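Home | News | Reviews | Deals | Forum

Filed under: Wearables / Fitness Trackers

Stemix adds offline maps to Cisis fitness band

Stemix has begun rolling out firmware for its Cisis fitness band that adds offline maps and a revised sleep log. The update went live on May 22, 2020 and will reach all regions in stages, according to product manager Hauwa Onuoha.

Maps are copied from the phone app over Bluetooth and stored on the band. Each region takes up around 300 MB, and the band can hold two regions at a time. Routes can be followed with the phone switched off, but they cannot be edited on the band itself – changes still have to be made in the app and synced again.

The sleep log now records naps as separate entries. Stemix has also fixed a fault, first reported in March, that caused the heart rate reading to freeze after a long swim.

Battery capacity is unchanged at 190 mAh. Firmware engineer Teodor Grecu said GPS tracking with maps open will drain the band faster than tracking alone, but gave no figure for the difference. 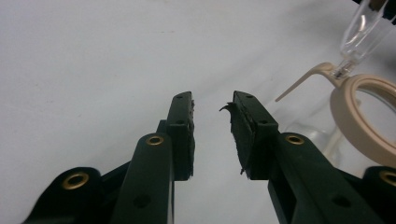 Will the update work on the older Stotby band?

Stemix says the Stotby lacks the storage for maps and will get only the sleep log and the heart rate fix, in a separate download.

The Cisis update is free and installs from the Device tab in the app.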